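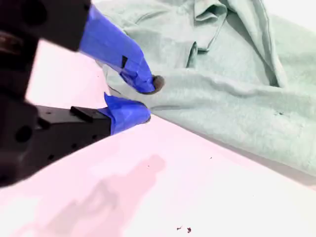

Textile Conservation Workshop, Mitbridge
Notebook entry, May, morning session
Entered by B. Cruickshank

Work continued on the wash trials for the Selum loan. The purpose remains to settle a rinsing procedure for plain cotton before any of the loaned pieces are treated. Only modern test cloth has been used so far.

The deionised water supply was changed over before the first bath. The first reading from the new cartridge was higher than expected and the line was flushed until it settled. Colleagues using the long sink should do the same after any break in use.

Test strips 12 to 29 were washed in the Heltonel solution at the weaker strength, with sponge agitation on one half of the set and none on the other. The bath water from the sponged strips was visibly more yellow. Surface fibres had lifted slightly on strip 17 – under magnification only – and that strip has been kept aside in the flat drawer. Sponging is therefore suspended for the open weaves until the matter has been discussed.

Rinsing took 3 changes of water at 100 ml per strip. The third change still foamed when shaken in a stoppered tube. A fourth is to be written into the procedure, although it will lengthen the working day for the larger pieces and the timetable will need to be revised.

Drying was on glass, face down, without weights. Two strips dried with a faint tide line along the cut edge. Both had been laid nearest the window, and the blind was open. To be repeated with the blind closed.

The Van Leeuwen blotters arrived in the wrong size. They can be trimmed, but the offcuts must not go back into the acid-free stock, as happened last time.

Outstanding: pH of the final rinse; labels for the second set; a reply to Selum concerning the lining of the smaller piece.

Sink drained and cartridge isolated at 16.40. B.C.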